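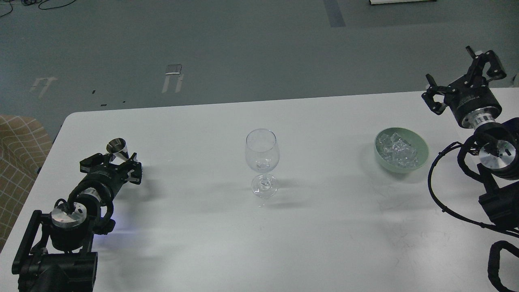
Covley Announces Marnero, a Coordinated Set for Serving Drinks Over Ice

Clear stemmed glass, steel cone cup and pale green ice bowl to be sold together and as separate pieces

September release — Covley today announced Marnero, a tabletop set for serving chilled drinks at home, in tasting rooms and in small restaurants. The set consists of a stemmed wine glass, a small cone-shaped cup in polished stainless steel, and a shallow round bowl for ice. Orders open on Thursday, September 25, 2025, through the Covley trade catalog and the company's online store.

Marnero replaces the separate ice service and stemware lines that Covley has carried under two different item codes. Both earlier lines will remain available until existing stock is sold. Replacement parts for the earlier ice service, including the drip insert, will be supplied for eight months after the last complete unit ships.

Glass

The Marnero glass has a tulip-shaped bowl on a short, thick stem and a round transparent foot. The stem was shortened during development after trial users reported that the first sample was hard to fit on a standard cabinet shelf. The added thickness was kept in the final version to give a firmer grip when the glass contains ice.

The glass is undecorated. No logo is printed or etched on the bowl or foot. It is intended for wine, spritzes and other drinks served with or without ice, and is sold individually or in a carton of eight. Cartons are divided by folded card inserts, and each insert can be removed flat for recycling.

Cup

The cup is stainless steel, polished to a reflective finish, with a wide open mouth and a tapered body. It can be used to add a small amount of spirit, juice or syrup to the glass. The cup has no interior fill lines and is not sold as a certified measure. Businesses that are required to pour by certified volume should continue to use approved equipment.

Covley recommends drying the cup with a soft cloth after washing. Steel wool and chlorine cleaners will mark the finish and are excluded from the warranty.

Ice bowl

The bowl was developed with Pukico, which supplies the pale green glaze. It is shallow so that cubes can be picked up with tongs without reaching down past a high rim. Color varies slightly from one firing to the next. Customers who need bowls from the same firing should state this on the order form, and Covley will fill the order from a single batch where stock allows.

The bowl is not insulated. For service longer than 20 minutes, Covley advises refilling from a freezer or an insulated bucket in small amounts. Water should be poured off before each refill. The bowl should not be taken directly from a dishwasher and filled with ice; it should first be allowed to reach room temperature.

Setup and table use

A setup card is packed with each set. It shows the glass near the center of the serving area and the ice bowl to the right, which leaves the left side clear for the cup and for bottles. Left-handed users can reverse the arrangement, and the back of the card shows that layout.

The pieces were reviewed on a plain white tabletop as well as on dark wood and stone. The white surface was used for the final color decision on the glaze. Two other greens and a gray were tested and dropped from the line. Covley has no present plan to offer the glass in a tinted version.

For the clearest appearance in the glass, Covley suggests transparent ice made in a directional freezing tray. Standard cloudy ice may be used with all pieces. Trays are not included in the set.

Care

The glass and the bowl may be washed in a dishwasher on a normal cycle. The glass should be placed on the upper rack, clear of other items. The cup should be washed by hand. None of the three pieces is suitable for oven or microwave use — this applies to the bowl as well, although other glazed ware from Covley is rated for the microwave.

Price and availability

The Marnero set for eight, containing eight glasses, one cup and one ice bowl, has a list price of $228. The cup is also sold separately at $28. Prices for single glasses and bowls are given in the trade catalog and do not include shipping or sales tax.

Trade accounts will be served first from the Xiao warehouse. Online orders will ship in the sequence received. Damaged pieces must be reported within 20 days of delivery, with the carton label kept for reference. Samples of the glaze may be requested by trade accounts before ordering and do not need to be returned.

About Covley

Covley designs and distributes glassware, serving pieces and bar tools for household and commercial use. Its products are sold directly and through independent kitchen and tableware stores.

Media and trade contact

Requests for samples, catalog pages and product dimensions should be sent to the Covley press office with "Marnero" in the subject line.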